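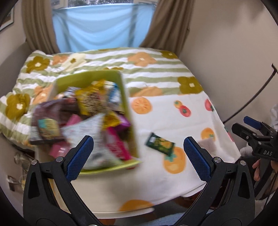 第二讲 包装上的字:我们怎么被一个袋子说服

上回下课有同学追出来问我,这门课到底算设计课还是算心理课。我想了想,算一门“逛超市课”吧。你们大部分人以后不一定做包装,但每个人一辈子都要拆包装,学一点不亏。

这份讲义是我课前写的提纲加上课后补的几段,比较啰嗦,错别字欢迎来信指正。没来上课的同学看这个能跟上七八成,剩下那两三成是我在黑板上画的草图,真的没法打成字,找同学抄一下。

一、先说货架

我们看货架的时候,其实不怎么“读”。走过一排零食,眼睛是扫过去的,先认颜色,再认形状,字要到很后面才轮得上。你可以自己试:站远一点,眯起眼睛,看还能认出哪几样。能认出来的,多半是你从小吃到大的。

所以做包装的人最怕两件事。一件是远看没人理,一件是近看没话讲。远看靠颜色和大块的形,近看靠文字和材质。学生作业里最常见的毛病是只管近看:电脑屏幕上放到满屏,哪儿都精致,打印出来往架子上一摆,灰扑扑一片。我每年都说,每年还是有人这样交。请大家交作业之前把稿子缩到邮票那么大再看一遍,求你们了!

颜色这里多讲一句。很多参考书爱列表格,红色代表热情,蓝色代表冷静,背下来考试用。我不太喜欢这种表。颜色的意思跟着品类走,同样是绿,放在茶饮料上是茶,放在薯片上可能是黄瓜味,放在药盒上又是另一回事。你要先去看这个品类里大家都在用什么色,再决定跟着走还是唱反调。唱反调很过瘾,但顾客可能会认错口味,投诉电话可不是打给设计师的,打给客服,客服再来骂你。

二、Trillow 饼干的案例

课上花时间最多的是这个案例。Trillow 是一家做黄油饼干的小厂,原来的包装是深棕底、烫金字,挺像礼盒。厂里想卖给年轻人,请了 Marichka Palamarchuk 来改。她第一稿把底色全换成奶白,字体也换成细细的无衬线,放在提案里漂亮极了,厂里一片叫好。

然后试销,老顾客找不到货了。有位阿姨站在货架前面问店员,你们是不是不卖那个饼干了,店员指给她看,她拿起来看了半天又放回去,说不是这个。我第一次听 Marichka 讲这段的时候笑了好久,笑完又觉得有点难受。人家认的就是那块深棕色啊。

第二稿她把深棕色请了回来,缩成一条宽边,包在袋口的位置,奶白留给正面。烫金没有了,换成普通的黄色油墨,成本降了一截。字体她坚持用细的,后来又被印刷厂劝粗了一点,细字印在软塑料上容易糊。这个来回我建议大家好好体会,改包装的时候先问自己:哪一样东西是绝对不能动的?可以是一块颜色,可以是一个手写的字,也可以只是袋子撕开时候的那个锯齿口。

有同学课上问,怎么知道哪一样不能动。方法很土:请几个常买的人凭记忆画一遍包装。画得多丑都没关系,大家都画出来的那部分,就别碰。

三、正面写什么

正面的字,我的标准是三层。最大的是牌子或者品名,看你家牌子响不响;第二层是口味;第三层是一句能让人伸手的话。三层以外的东西,能挪到背面就挪到背面。

“一句能让人伸手的话”最难写。大家的作业里出现得最多的词是“匠心”“臻选”“自然之味”,我改作业改到后来看见“臻”字就头疼。这些词放在饼干上行,放在海苔上也行,放在洗发水上居然还行,那就等于什么都没说。你写完以后把品名遮住,让室友猜这是卖什么的,猜不出来就重写。

我自己比较喜欢的一句,来自 Flurley 的米饼:“掉渣,请用手接着。”很老实吧?看完你脑子里已经有那个咬下去的声音了。它还顺便把一个缺点先说了,顾客真掉了一身渣也不好意思生气。不过这种写法不能滥用,去年有组同学学它,给自己的辣条写“很咸,请多喝水”,嗯,勇气可嘉。

四、背面写什么

背面很多人懒得设计,觉得反正是配料表。我完全不同意!小孩看正面,家长看背面,真正付钱的人常常在看背面。过敏的人也只看背面,对他们来说那几行小字比正面所有的图都要紧。

几条我自己的习惯,大家参考:

配料表和营养成分表不要印在封口的折缝里。听起来像废话,你去超市翻一翻就知道有多少家这么干。

过敏提示单独成行,别混在大段文字中间。

底色和字色要拉开。浅灰字印在银色袋子上,灯一照什么都没了。

生产日期喷在哪里,要在图上留好位置,并且在包装上写清楚“见何处”。只写“见包装”三个字,等于让人拿着袋子转圈找。

字号和必须标注的内容,国家标准里有规定,请以现行标准的原文为准,别以我的讲义为准,也别以网上抄来的帖子为准。做毕业设计的同学尤其注意,答辩的时候 Ignacio Villanueva 老师专门爱问这个,他会把你的样品翻过来,先看背面,一句话不说地看好久,很吓人。

五、打开以后

包装的寿命在拆开的那一刻才过了一半。撕不撕得开、撕开会不会一路裂到底、吃一半能不能封回去,这些都算设计。

大袋装小袋的做法这些年很多,好处是方便分,坏处是垃圾多。课上为这个吵得挺热闹,一边说独立小袋干净,办公室里递一个给同事也体面;另一边说为了两口饼干拆一层塑料太过分了。我没有标准答案,我自己在家买大袋,带出门买小袋,立场很不坚定。你们写报告的时候可以选边站,但要把对面的理由也写进去,写得像样一点,不要立个稻草人来打。

还有一个容易忽略的地方:家里的零食往往离开货架以后就混在一起了,塞抽屉也好,堆柜子也好,各家的袋子挤着各家的袋子。这时候你精心设计的正面可能压在最底下,露出来的只有一个角、一条边。所以侧面、封口、底部,都值得放一点能认出来的东西。Trillow 那条深棕色的宽边放在袋口,就有这个考虑。

六、作业

去找一样你家里正在吃的零食,任何牌子都行,写一篇短报告,正文不超过 2000 字。请包含这些内容:它在货架上靠什么被你认出来;正面那句话换成你来写会写什么;背面有没有让你读不下去的地方;打开和封回去的体验。附手绘草图一张,不用画得好,我看的是你注意到了什么。

满分 100,其中草图占 20。迟交照老规矩扣分,家里的狗把样品吃了这个理由去年已经用过了。

下一讲讲瓶盖,请自带一个拧不开的瓶子。

参考阅读放在课程网页上,Ambrose 那本讲字体的小册子图书馆只有两本,看完快点还,后面的人在排队。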